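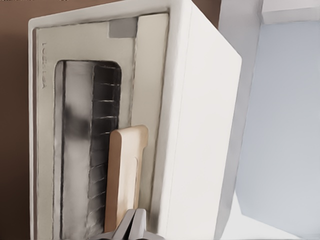 Reading the load on a kitchen circuit

19 Dec 2022

The breaker for the kitchen counter tripped again in the first cold week, and I decided to measure the circuit before calling anyone. The apartment is in Vetska, in a building wired in stages, and the label inside the panel door says "kitchen/other" in pencil. The panel itself is a Dekano unit with 12 positions.

First step was mapping. I switched off the counter breaker and walked the apartment with a plug-in lamp. Every counter outlet went dead, as expected. So did the outlet behind the couch and the one in the hallway where the router lives. The refrigerator stayed on, so it has its own feed. The ceiling lights also stayed on. I wrote all of this on an index card and taped it inside the panel door, over the pencil.

The breaker is a 16 A type B and the supply here is nominally 230 V, so the circuit is good for 3,680 W continuous on paper. A breaker at its rating doesn't trip. It will carry a modest overload for a long time before the thermal element lets go, and a large one for a much shorter time. That matched what I'd been seeing: the trips came well into cooking dinner, never at the moment something was switched on. An instant trip would have pointed to a short or a high inrush current, and I would have stopped there and called an electrician.

For the measurements I used a Todorova plug-in meter, the kind that sits between the plug and the wall and shows watts, volts and amps on a small display. I checked it against a plain resistive heater and a multimeter, and the two agreed closely enough for this purpose.

Results:

Kettle: 2,000 W, steady until it shuts off.
Toaster oven: 1,408 W with the elements on, almost nothing when the thermostat cycles off.
Router and modem together: 43 W, which is more than I'd guessed.
Space heater behind the couch, low setting: 750 W.

Kettle plus toaster oven plus router comes to 3,451 W, or 15.0 A. That is under the rating, but without much room. Add the heater and the total is 4,201 W, or 18.3 A. That's an overload of 14 percent, squarely in the slow region of the curve. It also explains why the problem is seasonal. From May until the heating season, the heater is in the closet.

There is a second effect I didn't account for the first time through. The thermal element responds to the heat in the breaker, and that includes heat from its neighbors. The breaker next to it feeds the water heater, which runs hardest in the evening. The current at which a breaker lets go drops somewhat as it warms up. I have no way of measuring how much this matters in my panel, so I'll leave it as a note.

Voltage is the other variable. With everything off I read 231 V at the outlet closest to the sink. With the kettle on, the same outlet dropped to 227 V. Four volts at a little under 9 A gives an estimated loop resistance of 0.46 ohm, upstream wiring included. Not alarming for an old run of this length, but I'd like it to be lower. A loose terminal would show up in the same number, so I asked Gorazd Nikolovski, a licensed electrician two streets over, to open the panel and check. He found one screw on the neutral bar that took a quarter turn. The drop afterward was 3 V. My meter only shows whole volts, so the improvement may be smaller than it looks.

He also quoted me for a separate line to the living room. I've put that off until spring, when Despina Tomić downstairs is having her hallway opened up and the cable could share the same chase. For now the heater is on an extension from the bedroom circuit – a heavy one, fully uncoiled, with a Zastadia cord rated for the full 16 A. Gorazd looked at it and said it was fine for one winter and no longer.

No trips in the nine days since. I'll measure the bedroom circuit next.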